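The case for a fixed place on the play kitchen table

Most advice on play kitchens deals with what to buy. Very little deals with layout, and layout decides whether the set gets put away. My position is that a mixed set, toy food beside full-sized kitchen pieces, needs a plan of the surface in the same way a working kitchen does.

I keep an inventory. In August it stood at 231 pieces, down from a much higher figure, and 70 of those were food. The food is the smaller problem. A strawberry can go almost anywhere. Plates, bowls and appliances can't, and they should be placed first.

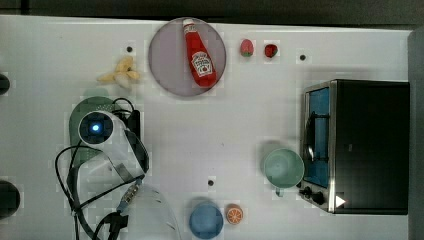 Ketchup on the plate, fruit to either side, toaster oven at the right.

A bottle stored on a plate takes the plate out of service. I count that as a fault, though a minor one. Wendelin Ortner, who wrote the storage notes for the Trummer play sets, defends it on the grounds that a plate with something on it gets noticed and used. I think he overrates being noticed. A plate should be bare until a meal is under way, and the bottle should stand with the cups.

Colour is a better guide than category. Sorting by type asks a child to decide whether a banana belongs with desserts or with fruit. Sorting by colour asks for nothing but a look.
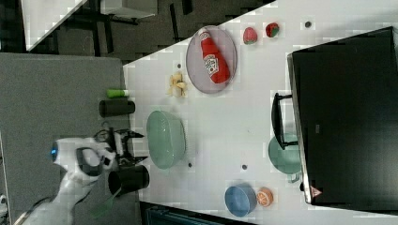
The colander is the piece I would argue about longest. It has a large footprint and most owners push it to the back or hang it on a hook. I would leave it in the middle of the table. It holds loose food, it can be carried to the sink in one trip, and the holes let crumbs and grit fall through.
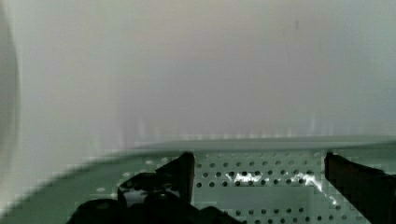 Hole size matters here more than the catalogues admit. Mivell and Herel both list colanders by diameter alone. A listing that gave the spacing and size of the holes would let a buyer judge how long the thing takes to scrub, and mine gets scrubbed every evening at 60 degrees.

Ortner's notes favour lidded bins under the table. I have tried them. The lids went missing first.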